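The play kitchen question

Thursday, February 27, 2020

I have never understood the toy food industry. We had wooden spoons and a dented saucepan when I was little, and I'm told we were perfectly happy. So when my brother-in-law Yannick Chauvin offered me his box of play kitchen things, 128 pieces if you believe the lid, I said no. Then I said I'd look at them. You can guess how that went.

The lid also says the set "builds vocabulary, sorting skills and a lifelong love of healthy eating." I have my doubts about the last one, given that the piece every child goes for is the ketchup.

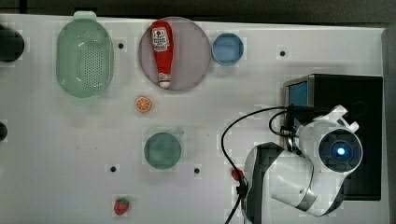 Ketchup on its plate, colander and cup standing by. I'm told this is dinner.

My real complaint is size. Whoever designs these sets has no interest in whether one piece belongs with another. The strawberry comes from one kitchen and the colander from a different one altogether, and then you get a bottle that takes up the whole plate. I asked Kai-wen Chung, who taught preschool for years before she moved to our street, whether that matters. She said children don't care in the least and that I was the only person who had ever brought it up. Fine.

She did have opinions on quantity. Put out a handful, she said, and keep the rest in a closet. I was skeptical of this too, because it sounds like the sort of advice you find printed on a tote bag. But I'd rather pick up a few things at night than 128, so we tried it. The colander stayed, and so did the orange slice. The mango was my choice. I have no defense of it except that I like mangoes.

What I did not get was any of the sorting I'd been promised. A colander is for rinsing fruit, you'd think, and there's fruit right there on the table. Into the colander it does not go. I showed my daughter how it works (twice) and was told that it was a hat. 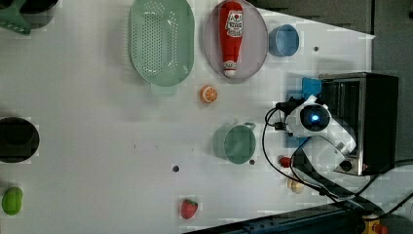

Fruit everywhere except in the colander. The mango is down in the left corner.

Kerell, the shop downtown, wants me to buy a storage system for all this, with little bins and picture labels. I went in to look and came out with nothing. A cardboard box holds toy fruit as well as anything does, and when it gets stepped on you get another one.

So the set is staying, at least until October, when Yannick says his youngest may want it back. I've asked him to put that in writing. The ketchup is staying too, apparently on that plate, and I still think it's too big.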